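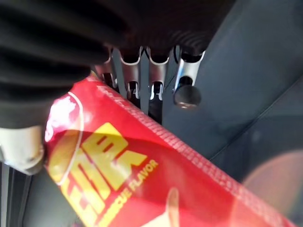 Keeping Mostyn's Hands Working: My Semester Project Report

Search this site Search Go

Cavbridge Robotics Projects
By Carys Pritchard, lab partner Osian Hopkin
04/05/2021

So my project was the hands. Other people in the course got to do walking or speech or the fun vision stuff, and I got the wrists, fingers and cables of Mostyn, our two-legged robot, plus the job of getting it ready to work at the snack shelf every day. I was a little jealous in week one. By week three I had opinions about cable loops, so there you go.

What I was asked to do

Mostyn came to us with a pair of Tulodex hands and a setup guide that assumes you already set one up before. My part was to write down how to really do it: mount the hands, zero the fingers, check the wrist cameras, and keep a log of everything that came loose or drifted. Osian wrote the shelf routine in Kurnon (that's the control program we use) and I was the one who had to make sure the hardware did what his program thought it was doing. Those two things didn't always match!

Zeroing the fingers

You do this before anything else, with the robot powered and the arms hanging. Open the hand all the way, let it sit for 30 seconds, then save the open position in Kurnon. Close it on the foam block and save that too. The open reading on the right thumb should come out at 2620. If it's more than 20 off in either direction, don't save it – go look at the thumb base first. The first time I got a bad reading I just saved it anyway and the thumb spent a whole afternoon stopping short of everything. Osian rewrote part of his routine to make up for it and then had to put it all back, and he was pretty nice about it considering.

The left hand gets the same treatment with its own numbers, which are taped inside the lid of the tool case. Please don't copy the right hand numbers over. I did that once too.

Cables at the wrist

This took up most of my log. The thick black cable comes out at the wrist and arches over before it runs down alongside the forearm, and how much slack you leave in that arch matters a lot. If it's too tight the wrist pulls back when the arm reaches for the far side of the shelf. If it's too loose it can catch on whatever is standing next to the thing you want.

I ended up setting the slack with the arm already out at the shelf and the fingers around a canister. The guide has you do it with the arm down, and I got a nice tidy cable that way and a wrist that couldn't turn. Now I put the arm in the reach pose, turn the wrist both ways by hand (motors off!), and only then tighten the clip. Push the small connector block in until it clicks and give it a tug. Half of my "dead finger" entries in June were that connector.

Mostyn at the shelf with the right hand around the red canister. The left hand is open, and you can see how far the right wrist cable stands away from the arm: 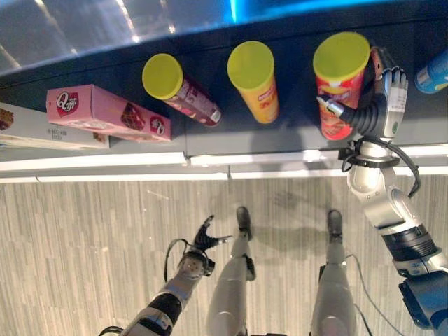
Bags versus cans

The canisters were easy once the thumb was zeroed. They're round and stiff and they have a lid you can line up on. Chip bags were the hard ones. The foil is shiny, so the wrist camera gets big patches of glare, and the lettering runs off the side of the view when the hand is in close. Osian tried finding the bag by its printing and gave up on that. The crimped seam worked better for us, with that dotty pattern along it, and I'd start there if you're taking this over.

For bags I also turned the grip setting down to 220 in Kurnon. Higher than that and I was crushing chips (I ate the evidence).

Daily check

Wipe the finger tips with a dry cloth.
Wipe the wrist camera lenses with the soft cloth, the other one.
Look down the ribbed covers for splits, especially at the thumb.
Tug both wrist connectors.
Zero the fingers and write the readings in the log.
Make sure the floor cables are clear of the feet before you let it take a step.

Still not fixed

The right index finger is a bit slow to open after a long session. I swapped the cover and that didn't help, so my guess is the tendon, and I ran out of semester before I could open it up. The spare is in the bottom drawer with my notes. Osian is keeping the Kurnon files for next year, so ask him for the latest copy before you change any settings.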